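Do Shoppers Read the Back of the Jar?
Food Studies project, Jemal College

We asked 100 shoppers at the Vetum market how they choose packaged snacks. Each person got four questions, and we worked in October over two afternoons.

Small print on a clear plastic jar, and a workspace with small cubes on a white tabletop.

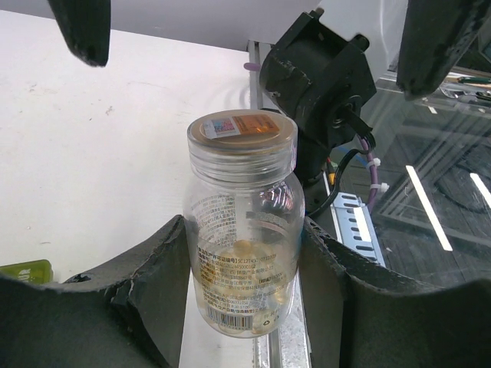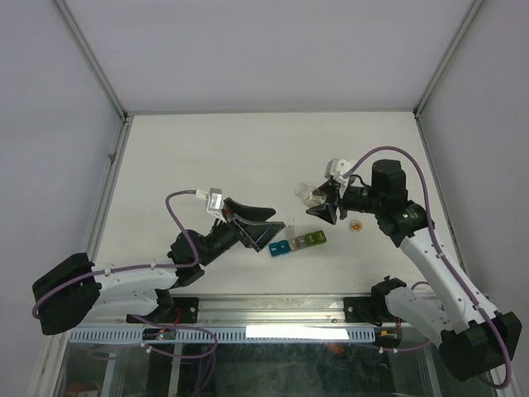
Homa Kiani thought our question on salt was worded too strongly and would push people toward saying yes. We changed it after the first 3 interviews and left those answers out of the table.

Most shoppers looked at price first. Few could name an ingredient.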